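How many sim demos before you stop collecting and just train?

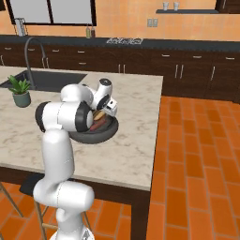
kettle_and_crow
Hi all, long time reader, and I finally have something worth asking. I've been gathering demonstrations for a small picking policy for most of the spring, in my evenings, with a secondhand controller and a great deal of tea. The task set is called Nususo (my daughter's word for "more," please don't ask me to rename it now) and the idea is very plain: the arm goes to a food item in a kitchen, grasps it, lifts it, and puts it down somewhere else. I drive every episode by hand in the simulator. The one I keep fussing over is the frying pan on the island, with the bun-looking thing and the sausage-looking thing lying close together, and the gripper coming down over the pair of them. From that angle the gripper hides part of what it's reaching for, so if the policy only gets this one view, I wonder what it's really learning in those last moments before contact. I have 900 episodes saved over 11 kitchen layouts. Do I keep going, or train and see? I do enjoy the collecting, which may be part of the problem!

mosten_miller
Welcome, and what a nice kitchen. My answer is train tonight. You don't need a finished set to learn something from it, and a bad first policy will tell you more about your data than another month of driving will. I sat on a pile of drawer-opening demos from January well into spring because I wanted them all tidy, and when I finally trained I found I'd been approaching every single handle from the left. All of them! I could have caught that in an afternoon.

Hold some episodes back before you start, though. Whole layouts, if you can spare them, so you aren't testing on a kitchen it has already seen.

fernhollow
I'm going to disagree a little, in a friendly way. Training early is fine, but please look at your demos first. Replay 30 of them picked at random, at normal speed, and keep a notebook next to you. Mark where you paused, where you wiggled, where you changed your mind about which item you were going for. Two pieces of food side by side in a round pan is just the sort of place where people hesitate, and a plain behavior cloning setup will happily learn your hesitating.

Also, is the target named anywhere in the episode? If half your runs take the sausage and half take the bun and there's no label, the poor thing may well aim between them.

kettle_and_crow
Oh dear. There's an instruction string on the newer ones, but the early batch only says "pick food from pan." I thought that was charmingly general at the time.

fernhollow
Relabel those. It's dull work but it goes quickly with the radio on. You can usually fill in the target from whichever object's height changes in the state log, and then you only have to check the odd ones by eye.

bedoya_bench
Jumping in on the camera question. I'd add a wrist view before I collected another thing. Since you're in simulation, you may not have to drive anything again: if you saved the full simulator states, you can play them back and render from a second camera. I did that for our Bedoya set and it cost me one weekend of a very loud fan. With the gripper and that big joint partly in the way of the pan, I wouldn't trust the outside view alone for closing the fingers.

mosten_miller
I'll argue with that one. Two views is twice the stuff to go wrong, and I've had wrist cameras make a policy worse on layouts it hadn't met. One view, small model, see where it fails. Then add the second and compare them properly.

bedoya_bench
We've been around this tree before, you and I. Render both, train both, and let kettle tell us who buys the coffee.

nadden_south
Can I ask about the misses? I used to delete every episode where I fumbled, and then my policy had no idea what to do after a slip. Now I keep the ones where I slip and then recover, and throw out only the ones I abandoned. In my Nadden runs, 70 recovery episodes helped more than anything else I tried that season. Your mileage may vary, mine were mugs and not sausages.

kettle_and_crow
You are all very kind and I have so much more to do than I did this morning. I did save the states, thank goodness. Plan for now: replay and notebook first, then fix the early labels, then two training runs, one with the wrist view and one without. I've been deleting my fumbles too, nadden, but I think some are still in the backup folder from before I got strict about it. I'll go and dig tonight.

fernhollow
Copy the backup before you touch it!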